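Flelel pulls its hand-held grippers after jaw jams on a finger

If you've been wondering why the lights have been off so early at Flelel this week, I can now tell you. The company has stopped all of its recording work with the hand-held grippers after the jaw on one of them closed and wouldn't let go, with Loubna Zerouali's finger in it.

She's fine, and I'll say that first as her mum reads this page. It was bruised and it swelled up a bit and she had the afternoon off with a bag of frozen peas. But it took 15 minutes to get the thing open, and for most of that time she was standing there with a big lump of plastic hanging off her hand while people hunted for the right screwdriver. "I was more cross than hurt," she told me. "I kept thinking, I've got a cup of tea over there going cold."

For anyone who hasn't been following Flelel on here, they teach robot arms to do kitchen jobs, and they do it by having people do the jobs first. You hold the gripper, you squeeze the handle, the jaw shuts on whatever you're after, and the cameras take it all in. Then the arm is supposed to learn from what you did. I had a go in the spring and I was hopeless at it – I couldn't get a spoon out of a drawer – but the regulars make it look like nothing at all.

The current batch is all microwaves. Open the door, put a thing in, shut the door, turn the knob, and then the same again until you see microwave doors in your sleep. Danang Pillai, who runs the sessions, reckons doors are the hardest thing they've tried, as you've got to pull and swing at the same time, and everyone pulls in a slightly different way.

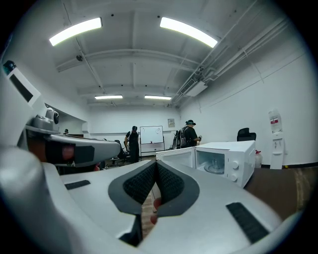
Microwave door open, and the jaw up close.

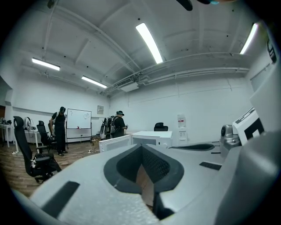

It was between two goes that it happened. Loubna had put her free hand in to flick a crumb off one of the finger pads, which you're not meant to do, though I'd guess everyone in the building has done it at some time or other. The handle was already released. The jaw should have sprung open and stayed open, and it went the other way.

Danang took the gripper apart that same evening and I got to see the bits laid out on a tea towel. The culprit is a little return spring that sits behind the handle. One end hooks over a plastic peg, and on this one the peg had worn down on one side so the spring had slipped off and wedged itself under the lever. Once it's under there, every tug you give the jaw only pulls it tighter! That's why nothing they tried at the time did any good, and why in the end they had to take the back plate off with Loubna still attached.

What bothers people more is what they found next. They opened up the rest of the grippers of the same make, and five had pegs going the same way. One of those had been handed out to a visitor the day before. So it wasn't bad luck with a single tired gripper, and Danang didn't try to tell me it was.

The grippers come from Alevari, and there are 83 of that version out with different customers, according to Annelies Schwaiger, who I rang up at their end. She was very straight with me, I must say. The pegs were changed to a softer plastic last December when the usual stuff was hard to get, and the wear test they did afterwards was too short. She's asked every customer to stop using them until a metal peg can be fitted, and they're paying the postage both ways. I asked when the first ones would be back and she said she'd sooner not give me a date and then have to take it back.

There's a second headache, and it's a duller one, but it might cost Flelel more in the long run. If the spring had been half slipping for a while, then the jaw wasn't opening as wide as the readings said it was. The arm would then be learning from numbers that are a bit off. Enikő Boros has been going through the old sessions to find out when it started and she's had to set aside 909 recordings so far. Some of them might be all right. She's checking the jaw in the video against the number in the log, one after the other, and when I popped in she had her coat on indoors and didn't look up, so I left her to it.

I did ask whether they'd had any warning. Puspita Yeoh, who does a lot of the door recordings, says she'd felt the handle go "crunchy" on hers a good while back and had written it on the sheet by the kettle. The sheet is where you put things like flat batteries and we're out of milk. It seems the note was read and the gripper was wiped down and put back on the shelf. She wasn't blaming anyone when she told me this, but she's pleased the sheet is going. From now on a gripper that feels odd gets a strip of yellow tape on it and goes in a locked drawer, and only Danang has the key.

They've also changed how you clean the pads. You put the gripper down on the table first, a wooden wedge goes in the jaw, and then you use a brush and keep your fingers out of it. The wedges were cut from an old shelf, and there's a proper screwdriver tied to the table leg with string now too. I thought the string was a joke. It isn't.

As for the robot arm itself, it had no part in any of this and was switched off in the next room. I mention it as I've already been asked at the shop whether "the robot bit somebody", and I'd like to stop that one before it gets any bigger.

Sessions with the older grippers, which have a different handle, could start up again before the repaired ones come back. Danang wants to open every one of them up first. If you were booked in for a slot you should have had a message from him by now, and if you haven't, he's usually at his desk until six in the evening and doesn't mind a knock on the door. Loubna says she's coming back for the microwaves, and she'd like the left-hand gripper this time.

Recent items
Barbosa floor cleaner gets stuck in the lift again
Cevlow moves its sorting line to the old print works
My go at the spoon drawer: a sorry tale
Night buses: the new times
Who's hiring this month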